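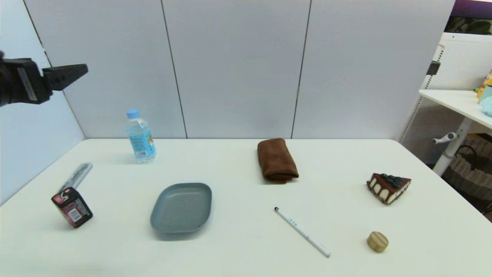 Zanele Ntuli
Thread starter, Enora Creek Walkers

Evening all. Has anyone been along the creek trail past Kidutthorpe since the new section opened in May? I did the whole lot with my sister and the two dogs, and I have to say the boardwalk through the paperbarks is just lovely (we saw a pair of herons and stood there like fools for ages!). My only grumble is the gravel after the second bridge, which is awfully loose on the downhill. Is the council planning to seal it, does anyone know?

vfalcao58
Glad you enjoyed it, Zanele! I asked at the Kidutthorpe office and was told gravel is the finished surface, no sealing planned. I'd leave it as it is, to be fair. It drains well and it's kinder on my knees than bitumen, and once you seal a trail you get bikes flying through at all hours.

Yaqin Peng
Can't agree with you there, Vasco, much as I enjoy your posts. My mum uses a walker and she gets as far as the second bridge and has to turn around. She grew up on the Galli side and would dearly love to see the old weir again. A sealed strip down one edge would do her, and you could keep your gravel beside it.

vfalcao58
Fair point, and I hadn't thought of the weir. A strip I could live with. Who pays, though? The grant was 2000 dollars short as it was, from what I heard at the opening.

z_shao
The shortfall got covered by the neighbouring shire, so that's old news. There's a petition at the library with 337 names on it, asking for the sealed strip and a bench at the top of the rise. I signed for the bench mainly, my hip being what it is.

Zanele Ntuli
Oh wonderful, I'll pop in and sign! Yaqin, if your mum fancies it, you can get quite close to the weir from the Galli car park end, it's flat and firm all the way to the lookout. The gate's open from 7 am.

Yaqin Peng
That's very kind, thank you. I'll take her one morning and let you all know how we go.

vfalcao58
Bring a hat, there's no shade at that end. And I still say no to bitumen on the whole lot!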